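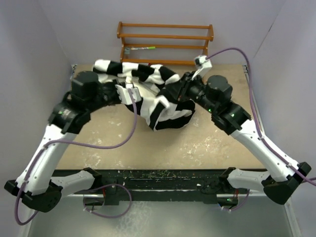
# Hand Function and Daily Dressing in Children with Hypermobile Joints

Final report, Pediatric Health Practicum
Submitted by Felicidad Tan

## 1. Background

Joint hypermobility is common in childhood, and most children whose joints bend further than usual have no difficulty as a result. A smaller group experiences pain, fatigue, and reduced hand strength. In these children the fingers may give way when pressure is applied, so that buttons, zippers, socks, and pencils take more effort than they do for classmates of the same age.

Families often report that mornings are the hardest part of the day. A child who manages well at school may already be tired on arrival because dressing has taken so long. This project was designed to find out which dressing tasks cause the most trouble, and whether a short home program could reduce the time and discomfort involved.

## 2. Setting and Participants

The project was carried out at the Calness Children's Clinic during the spring term. Clinic staff reviewed 1117 outpatient records and identified families who met the following criteria:

- the child was between six and eleven years of age;
- joint hypermobility had been recorded by a physician;
- a parent or the child had mentioned difficulty with hand use;
- no hand or wrist surgery was planned.

Invitations were mailed to 100 families. Of these, 40 returned the consent form and completed the first questionnaire, and 23 completed the full program. All results below refer to the group of 23 unless stated otherwise.

Parents gave written consent. Children were asked for their agreement at each visit and could stop at any time. Two children chose to skip the grip test on one visit, and their remaining results were kept.

## 3. Method

### 3.1 Measures

Each child attended the clinic at the start and end of the program. Three measures were taken:

1. Grip strength in each hand, as the best of three attempts.
2. The Vudon Dressing Checklist, a parent questionnaire covering shirts, pants, socks, shoes, and fasteners.
3. A face scale, on which the child rated hand discomfort after fastening a row of buttons.

The Vudon checklist was developed for use within the clinic. It has not been tested against longer published instruments, and this should be kept in mind when the scores are read.

### 3.2 Home program

The program lasted six weeks. Families received a printed booklet and a small bag of materials, and were asked to set aside ten minutes on school days. Activities included squeezing soft putty, threading large beads, and practicing fasteners on a garment laid flat before trying them on the body. Parents were shown how to stop before the child became tired and how to record each session in the Gollell diary supplied with the booklet.

Children who already used finger splints continued to wear them as their therapist had advised.

## 4. Results

Buttons were named as the most difficult task at the first visit, followed by socks. Shoes caused less difficulty than expected. Several parents explained that they had already switched to hook-and-loop straps and no longer considered shoes a problem.

At the end of the program, checklist scores had improved for most children. The clearest gains were in large buttons and in pulling up pants. Small shirt buttons changed very little. Grip strength rose slightly in the dominant hand and stayed the same in the other.

Discomfort ratings were mixed. Some children reported less soreness, while others gave the same rating at both visits. One child reported more soreness in the second half of the program and was referred back to her physical therapist, who shortened the sessions.

The diaries showed that practice was regular in the first three weeks and less so afterward. Families with more than one child at home missed the most sessions.

## 5. Discussion

The findings suggest that practice on flat garments is acceptable to children and may help with larger fasteners. They do not show that the program was the cause of the improvement. There was no comparison group, and children of this age gain hand skill over a period of weeks without any program.

The number of families who left before the end is a further limitation. Those who stayed may have had more time available or may have seen early progress. A short telephone interview with families who withdrew was planned, but could not be completed before the end of term.

Parents' written comments referred repeatedly to school. Three asked for a letter explaining why their child needed extra time to change for gym class. The clinic has agreed to adapt the Fülöp information sheet, currently given to adult patients, for use by teachers.

## 6. Recommendations

- Reduce the program to four weeks, with an optional extension.
- Replace the paper diary with a one-page weekly chart.
- Include a comparison group in any further study.
- Add a separate section on small buttons, with advice on button hooks and alternative clothing.
- Provide the teacher information sheet at the first visit.

## 7. Acknowledgments

The author thanks the children and parents who took part, the therapy staff at Calness, and the practicum supervisors for their comments on two earlier drafts. Copies of the booklet and the checklist are held at the clinic's front office and may be requested there.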